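Reviews > Lab Furniture and Fixtures

Storkham three-drawer cabinet, gray, with the glass top
Used for: teleoperated demonstrations, tabletop and drawer tasks
Rating: 4 out of 5

I never thought I would have this much to say about a cabinet, but after a spring and most of a summer spent recording demonstrations on one, I find that I do, so pour yourself something and settle in.

We are a small group at Wanonwood, and our job is to gather examples for a policy that handles everyday objects: pick this up, put it in that, open the drawer, close the drawer again. Most of our days go into driving the hand by teleoperation and recording episode after episode. That means the furniture gets far more use than furniture normally does. A drawer in somebody's bedroom might be opened twice a day. Ours was opened 263 times in the first week, and I know that number because the episode log told me so.

Let me start with the drawers, which are the reason we bought it. There are three of them, each with a small round knob in the middle, and I love those knobs. We had bar handles on our old Poirier unit and the policy got very good at hooking a finger behind a bar and no good at all at anything else. A round knob asks for a proper grasp from the front, and you have to line up well or you slip off. My first afternoon with it was humbling! But the episodes we got once the operators settled in were much richer, with small corrections on the approach that I think are worth having in the data. We keep those in, by the way. We only throw out an episode when the object leaves the reachable area or the recording itself goes bad.

The runners are smooth and they have stayed smooth. I was worried that the bottom drawer would sag, as we leave it pulled out for a good part of each session (we like to vary the starting state, so some episodes begin with a drawer already open), and so far it sits as well as it did in the beginning. The knobs do work loose – ours needed tightening after a couple of weeks – and I would put a drop of thread lock on them before you start.

Now the top. It is gray and flat with a glass panel over it, and the glass has a slight lip along the edges. Opinions differ among us about this. The lip is a blessing with fruit, and we use a lot of fruit, since a round thing that wants to roll teaches the hand to be careful about how it closes. Without a lip we used to spend half the session fetching oranges. On the other side of the ledger, the glass picks up reflections from the ceiling lights, and they move when you move the head camera. I have decided I like this, because kitchens and shops are full of shiny surfaces and I would rather the policy meet them early. If you want perfectly clean, even footage, you will be less happy than I am.

Flat things are harder work on glass. A chocolate bar slides away from the fingertips when you try to get under it, and we ended up teaching our operators to come down over the sides. We have 711 episodes with bars and packets now, and they took a lot longer per piece than the bowls did. I don't blame the cabinet for that entirely, but a surface with a little more grip would have saved us a few sighs.

Size is about right for one arm and a handful of objects. With more than that things get crowded, and the operator starts placing objects where there is room instead of where the task sheet says. Keep your layouts modest and shuffle them often. We change positions every 6 episodes and take a fresh calibration when we swap operators.

My one real grumble is the color. Everything is the same dull gray, drawers and sides and all, and our first segmentation pass with the Flovton labeling tool kept running the drawer fronts together. We fixed it by labeling the edges by hand on a small batch and retraining, but a second color option would be a kindness. Storkham, if you are reading, please consider it.

Would I buy it again? Yes, and I already have. The second one arrived in July and is going through its knob tightening as I write. 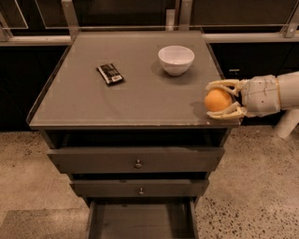
Reply from DrawerPuller: Did you find the glass hurt you when you moved to other surfaces? We recorded only on a shiny top for a month and our policy was hopeless on bare wood until we mixed in a couple of days on an old desk. Also, seconding the thread lock. Use the removable kind, though, or you will regret it when you want to swap the knobs for something else.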